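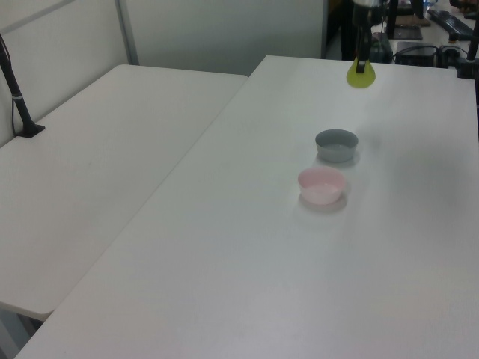

Small bowls, white table

Pink bowl, gray bowl - both small enough to get lost behind the dinner plates. Give them their own spot at the front of the shelf.

Tea rings on a white top: baking soda and a little water, rub with a soft cloth, wipe, dry. No scouring pads, they leave it dull and then evrything sticks.

Dips for 2? Fill the bowls at the counter and carry them over. Less dripping.

Gap between two tables pushed together - crumbs go straight down. Pull apart once a week, run a damp cloth along both edges, push back. Takes 2 minutes, tops.

Stacking bowls: peice of paper towel in between. Next up, drawers.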